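How do you order a road trip playlist so people don't start skipping?

Kamran Alipour
I'm driving from Dilldale to Jadthorpe in July with three friends and I've been put in charge of music. My liked songs folder has 1,719 tracks in it, and I got it down to 100, which took me most of an evening and a lot of snacks. Now I can't get the order right! If I shuffle, I get a sad breakup ballad straight after a big dance song and the whole car goes quiet. If I sort by mood, the slow part lasts forever. Does anyone have a system? We like older soul, 90s pop and a little country (well, one of us does). 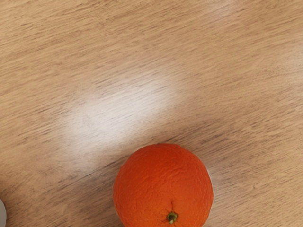

Orange on the table

Also, do I put the singalongs first or save them? I'm scared of using up all the good ones before we even get past Zamora.

Golshifteh Kermani
Oh, I love this stuff. I work in blocks of 6 songs. Start each block medium, build up to a singalong at song four or five, then let it come down with something mellow. The next block starts medium again, so you never get that awful crash from dance floor to heartbreak. And spread your breakup songs out — one per block at most, and never last.

For singalongs, I'd put two big ones really early to get everyone going, then hold the rest for the second half when people get sleepy. Country goes great right after lunch, by the way. Windows down, full stomach, perfect. I did this for a drive to Nirier last summer and I only heard one complaint (my sister, about the amount of disco, and she was wrong).

Don't forget to download it all before you leave. I lost signal halfway through a chorus once and I'm still mad. 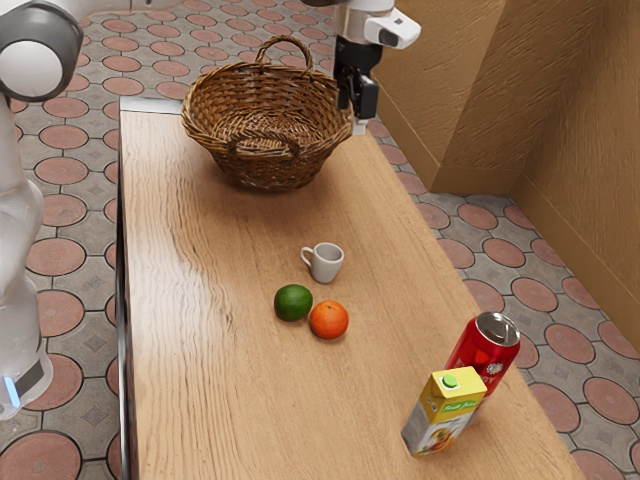

dilldale_dave
Blocks are too much work imo. Mine is 356 songs, always on shuffle, and whoever sits up front gets the skip button. Only rule is no song twice. If you've got a country fan, put them in the back lol

Kamran Alipour
Trying the blocks tonight, thank you both! The country fan has already called the front seat, so wish me luck.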